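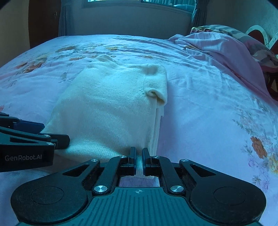

Folding task, knit garment on a bed, with both grippers at the lower part of the garment.

Progress report, June
Project: Jukari household folding
Prepared by Cornel Moldovan for Custódio Fonseca, Dumitrescu fund

In this period we continued to record folding by hand in homes in Sosville. The operator holds one gripper in each hand and does the task the way he would do it with his own fingers. We have now 143 accepted recordings of knitwear, against 131 planned for the end of June. The total for all garments should reach 2,000 before the project closes, and we are still behind on trousers and towels.

Knitwear is the slowest group. The cloth is thick, and the operator must decide how much of it to take between the finger pads. If he takes one layer only, the other layers slide – we have asked operators to close the jaws slowly and to start again when the fold opens.

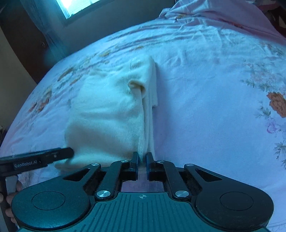
We also changed the instruction for the last fold. Before, each operator finished in his own way, and the people at Urnow who train the model found the endings too different from each other. Now the garment must stay on the bed and both grippers must move away from it before the recording is stopped.

Two points are open. The 2 grippers of the second set need new finger pads, which we ask to pay from the repair line of the budget. Also, the review of recordings takes longer than we wrote in the proposal – I would like to discuss this with you at our next call. 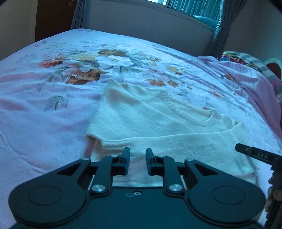 Cream sweater with one sleeve folded across the front, gripper jaws open.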